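How a Robot Learns to Hold On
A Workshop Explainer for Young Builders

Picking up a cup feels easy. You reach out, your fingers close, and up it comes. A robot needs a plan for every part of that. Many people now build and test robots at home or in a workshop they share with neighbors. A lot of their time goes into one small part of the machine, the gripper.

A gripper is the hand of a robot. Most grippers have fewer fingers than you do. 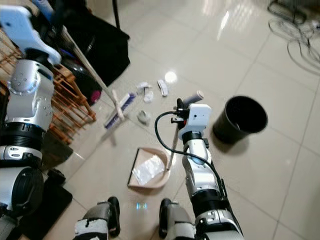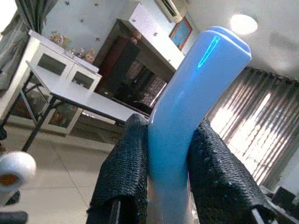 What is a gripper made of?

A simple gripper has two fingers that move toward each other. A motor pushes them together and pulls them apart. The motor sits inside a housing, which is a hard case that keeps dust out and keeps your own fingers away from the moving parts.

The fingers need a frame that will not bend. Metal works well, and so does thick plastic. The part that touches things is called the pad. Bare metal is slippery, so builders cover the pads. In the second picture, the two fingers are wrapped in black fabric with a bumpy texture, and a light blue object stands between them. Other builders use rubber, foam, or the fingertips cut from an old work glove.

Why do bumps help?

Rub your hand over a smooth window. Now rub it over a rug. The rug pushes back more. That push is called friction, and it keeps things from sliding.

A gripper with good friction does not have to squeeze very hard. Squeezing hard can crush a paper cup or crack an egg. It also makes the motor work more, and a motor that works hard gets hot.

Long handles are tricky

A broom looks like a simple tool, but it is a hard one for a robot. The handle is long and thin. If the gripper holds it near the top, a small turn of the wrist makes a big swing at the bottom. If the grip slips even a little, the handle twists and the bristles face the wrong way.

Sweeping into a dustpan takes two arms. One arm moves the broom. The other arm keeps the dustpan flat on the floor. Both arms have to be in the right place at the right time. In the first picture, one gripper has the broom handle and the other is at the stick of the dustpan, with scraps of white paper lying on the tiles.

Shiny tiles add another problem. A robot that uses a camera to look for trash may see a bright spot of light on the floor. White paper on a pale floor is hard to find too. If you want to make the job easier for a first test, use colored paper.

How does the robot know what to do?

There are a few ways to tell a robot how to move.

The first way is to write the steps in code. Move the arm down. Close the fingers. Lift. This works when everything is always in the same spot.

The second way is to steer the robot yourself with a controller.

The third way is to show the robot many examples and let a computer program look for the pattern. This is called training. It can take a lot of tries, and the robot will still make mistakes afterward.

A camera near the wrist gives a close view of the fingers. A camera on the head gives a wide view of the floor and both arms. Using both views helps, because an arm can get in the way of one of them.

Try it: build the Brulton Grabber

You can test gripper pads without a robot. The Brulton Grabber is a hand-powered gripper made from things you can find at home. Ask an adult to help with the cutting.

You will need:
2 flat wooden paint sticks
4 thick rubber bands
1 empty thread spool
Tape
Scraps of fabric, foam, and rubber
A plastic bottle, a marker, and a paper cup

Step 1. Put the spool between the two sticks, close to one end.

Step 2. Wrap two rubber bands around the sticks and the spool so the spool stays put. Wrap the other two across them to make an X.

Step 3. Hold the sticks in front of the spool and squeeze. The free ends should come together. If they do not meet, move the spool farther back.

Step 4. Pick up the marker with the bare sticks. Hold it for 15 seconds. Then try the bottle and the cup.

Step 5. Tape fabric to the inside of both tips and do all the tests again. Then change to foam, and then to rubber.

Write down what slipped and what stayed. With three objects and four kinds of tip, counting the bare wood, you will have 12 results on your chart.

Staying safe near a real robot

Stand outside the reach of both arms, even when they are still.
Tie back long hair and roll up loose sleeves.
Know where the stop button is before anyone turns the robot on.
Keep cables away from places where people walk.
Never put your fingers between the gripper pads to see how strong they are.

Words to know

Friction: the push you feel when two surfaces rub together.
Gripper: the part of a robot that holds things.
Housing: the hard case around a motor or other parts.
Joint: a place where an arm can bend or turn.
Pad: the part of a gripper finger that touches the object.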